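Features > Homes and Habits > At the Table

6/7/26
By Lies Segers

The woman who keeps the weekly column on small rooms for the Geltbridge paper met me at the door with her shoes in one hand, apologizing for the stairs, and had me sitting down with coffee before I had found my notebook. I had come to ask her about tables. She has written 44 columns so far, and by my reading a good many of them come back to the same subject: the one table in a small home that has to be a desk in the morning and a place to eat by four.

"People write to me about storage," she said. "They want shelves, they want boxes for under the bed. And I write back and ask what's on the table right now, this minute, and then I get a much longer letter!"

Her own answer is a plain one. Pens go in one holder, food goes on one dish, and the two are kept well apart. She is fond of mesh holders — the dust falls through, she says, and you can see when a pen has slipped to the bottom. She grew up in Skarkemard, over a shop, with three sisters and a single table, and she can still tell you which corner was hers. 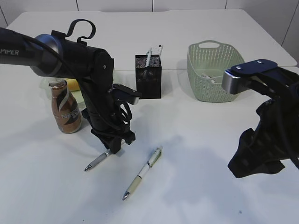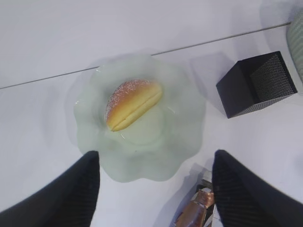 The bun on its green plate, with sugar along the top.

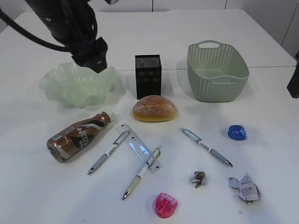
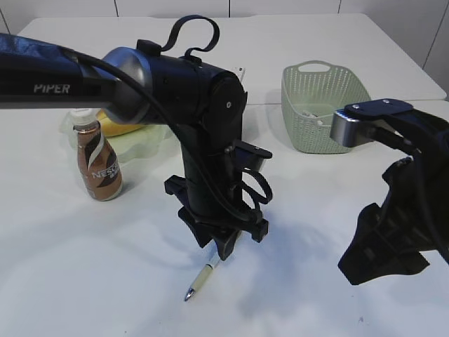
3 min read

We got onto snacks, as I had hoped we would. She doesn't hold with the rule against eating where you work, and told me so at some length. A sweet bun with sugar on top is her idea of an afternoon, or a banana if she is being good, and a bottle of coffee if it's going to be a long one.

"But give it a proper plate," she said. "A pretty one. I like those frosted green ones with the wavy edge, they make you sit up a little. If the bun is just lying there among the pens and the ruler, you eat it without noticing, and then you've got sugar in your papers until March."

And the ruler? She laughed at that. A ruler is the hardest thing on any table, in her view, too long for the cup and too flat to find again. A friend in Tikik hangs hers on a nail. She herself lays it in a shallow basket with handles, the kind you can carry off to another room when company comes, and she admits that the basket sometimes stays in the other room for days.

I asked whether she ever lets the table go altogether. "Oh, all the time," she said. "Last winter I had 21 pens out, I was trying every one of them on the back of an envelope, and my sister came by and had to hold her cup in her lap." She kept nine of them, and has since lost most of those.

The columns are being gathered into a book by Leite, a small press that she speaks of very warmly, and she was still deciding on the order of the chapters when I left. The one on tables was going first, then fourth, then first again.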